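Korura 2 : test du logiciel de fiches biographiques et de suivi d'audience

Publié le 11 juin 2018 dans Logiciels / Édition web

Korura est une application de bureau destinée aux rédactions et aux sites qui publient des fiches sur les personnalités du web : vidéastes, streameurs, mannequins webcam, comptes à forte audience. Elle réunit une base de fiches biographiques, un module de relevé des abonnés et un générateur de pages. L'éditeur, Brevmont, a livré la version 2 en février. Les mesures qui suivent ont été faites sur la version Windows, licence « Rédaction », avec une base de 512 fiches importées depuis un ancien tableur.

Configuration de test

Portable à processeur double cœur, 8 Go de mémoire, disque SSD, connexion ADSL. La base est stockée localement, puis sur un partage réseau pour la partie multi-postes. Les relevés d'audience ont été programmés une fois par jour, la nuit, avec les réglages d'usine. Aucun module tiers au départ ; l'extension Uysal a été ajoutée dans un second temps.

Installation et import

L'installation ne pose pas de difficulté. L'assistant demande un dossier de base, une langue de travail et un fuseau horaire. Ce dernier point a son importance : les relevés sont horodatés dans le fuseau choisi et il n'est plus possible de le modifier ensuite sans exporter puis réimporter toute la base.

L'import CSV accepte le point-virgule et la tabulation. L'encodage est détecté automatiquement, avec des erreurs sur les fichiers enregistrés par d'anciennes versions de tableurs : les accents des noms de scène ont été perdus au premier essai. En forçant l'UTF-8 après conversion préalable, l'import s'est déroulé correctement. Sur les 512 fiches, 84 ont été signalées comme incomplètes, toutes pour le même motif, l'absence de date de naissance. Korura les place dans une file d'attente et refuse de les publier tant que le champ n'est pas rempli ou marqué « non communiqué ». Ce marquage se fait fiche par fiche. Une action groupée aurait été bienvenue.

Modèle de fiche

Une fiche comporte un nom d'usage, un nom d'état civil facultatif, des alias, une date et un lieu de naissance, une nationalité, une liste d'activités datées et un texte libre. Chaque champ peut recevoir une source, avec URL, date de consultation et niveau de fiabilité sur trois degrés. C'est le point fort du logiciel. Un champ sans source apparaît en orange à l'édition et peut être exclu de la page publiée par une simple règle.

Le nom d'état civil fait l'objet d'un traitement à part. Il est masqué par défaut, dans l'interface comme dans les exports, et son affichage exige une source de fiabilité maximale. Pour des personnes qui travaillent sous pseudonyme, en particulier dans le secteur adulte, ce réglage évite de publier par inadvertance une information que l'intéressé n'a jamais rendue publique. Il reste contournable : le champ de texte libre n'est soumis à aucun contrôle.

Les activités datées gèrent les chevauchements et les périodes ouvertes. On peut indiquer un début de carrière au mois près, ou à l'année seule. Le tri chronologique place toutefois les dates à l'année seule au 1er janvier, ce qui fausse l'ordre quand deux activités débutent la même année. Le défaut existait déjà dans la version précédente.

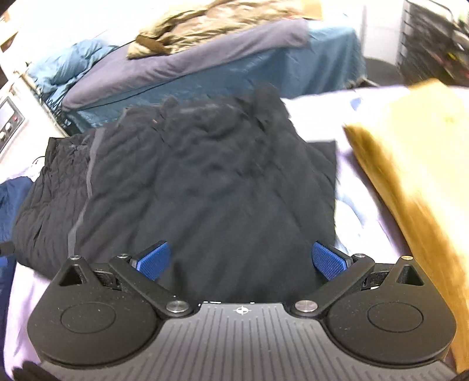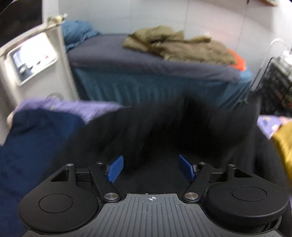
Temps de lecture : 6 min

Relevé d'audience

Chaque fiche peut être liée à plusieurs comptes. Korura interroge les pages publiques et enregistre le nombre d'abonnés affiché. Il ne s'agit pas d'une mesure d'audience au sens strict, et la documentation le précise : les chiffres sont ceux que les plateformes veulent bien montrer, arrondis compris. Pour les comptes importants, l'arrondi rend la courbe quotidienne inutilisable. Elle prend la forme d'un escalier, avec de longs paliers. L'affichage mensuel est plus lisible.

Le premier relevé complet a duré 186 minutes. C'est long, mais le logiciel espace volontairement ses requêtes et le délai n'est pas réglable en dessous du seuil fixé par Brevmont. Les relevés suivants ne sont pas plus rapides. En cas d'échec, le compte est retenté deux fois, puis passé en anomalie. Le journal indique le code de réponse et l'heure, sans le contenu reçu, de sorte qu'on ne distingue pas un compte supprimé d'un compte renommé. Il faut ouvrir la page dans un navigateur pour trancher.

Un compte renommé n'est pas suivi. La courbe s'arrête, et si l'on saisit la nouvelle adresse, une deuxième série démarre à côté de la première. La fusion des séries existe, dans le menu Outils et non dans la fiche, où on la chercherait d'abord.

Extension Uysal

Uysal est une extension payante qui ajoute la détection de doublons et le rapprochement d'alias. Elle compare les noms d'usage, les alias et les adresses de comptes, puis propose des paires à valider. Sur notre base, la plupart des propositions étaient pertinentes, y compris pour des translittérations différentes d'un même nom arabe ou cyrillique. Les erreurs portaient sur des prénoms seuls, fréquents chez les mannequins webcam et peu discriminants.

La validation se fait au clavier, une paire après l'autre, avec les deux fiches côte à côte. L'annulation est possible tant que la session est ouverte. Une fois l'application fermée, la fusion devient définitive et la fiche absorbée disparaît de l'historique. Une sauvegarde de la base avant chaque session est indispensable.

Génération des pages

Les modèles sont écrits en HTML avec un langage de variables maison. La syntaxe est simple, les conditions sont limitées à un niveau. Pour afficher « née le » ou « né le » selon la personne, il faut une condition ; pour gérer en plus le cas non communiqué, il en faut une seconde imbriquée, et on se heurte à la limite. La solution fournie par l'assistance consiste à créer un champ calculé. Elle fonctionne, au prix d'un modèle moins lisible.

Les pages produites sont propres, légères et valides. Les balises de données structurées sont remplies à partir des champs sourcés uniquement. La table des renvois entre fiches est recalculée à chaque génération, même lorsqu'une seule fiche a changé, ce qui ralentit les corrections urgentes. Le transfert vers le serveur se fait en FTP ou SFTP. Pas de connecteur direct vers les systèmes de gestion de contenu courants.

Travail à plusieurs

Sur partage réseau, la base se verrouille par fiche et non dans son ensemble. Deux rédacteurs peuvent travailler en même temps sans conflit. En revanche, le relevé d'audience pose un verrou global pendant toute sa durée. S'il n'est pas terminé à l'ouverture des postes, les fiches sont en lecture seule. Il convient de le programmer tôt dans la nuit.

Les droits se limitent à deux profils, rédacteur et administrateur. Il manque un profil de relecteur pouvant commenter une fiche sans la modifier.

Comparaison avec Surkitz

Surkitz, service en ligne par abonnement, couvre une partie du même terrain. Son suivi d'audience est plus fin, avec des relevés horaires et un suivi automatique des comptes renommés. Les graphiques s'intègrent dans une page par simple copie d'un bloc de code. Sa partie biographique est rudimentaire : un champ de texte, une photo, pas de gestion des sources. Les données sont hébergées chez le prestataire et l'export complet n'est proposé que dans la formule la plus chère.

Pour un site dont le contenu principal est la courbe d'abonnés, Surkitz est mieux adapté. Pour un annuaire biographique avec obligation de vérification, Korura garde l'avantage. Les deux outils peuvent cohabiter, Korura acceptant une série externe au format CSV, à condition de renommer les colonnes.

Points relevés

Pour : gestion des sources champ par champ ; masquage par défaut du nom d'état civil ; verrouillage par fiche ; pages générées propres.

Contre : fuseau horaire figé à l'installation ; relevé lent et bloquant ; tri des dates incomplètes ; fusion irréversible avec Uysal ; conditions de modèle trop limitées.

Licence et mise à jour

La licence est perpétuelle pour une version majeure. Les correctifs sont inclus, le passage à la version suivante est facturé. Les bases de la version 1 s'ouvrent directement, après une conversion sans retour possible ; l'ancien fichier est conservé dans un sous-dossier « archive ». Les modèles de page personnalisés doivent être repris à la main, deux variables ayant changé de nom. La liste figure en annexe du manuel PDF et ne se trouve pas dans l'aide intégrée.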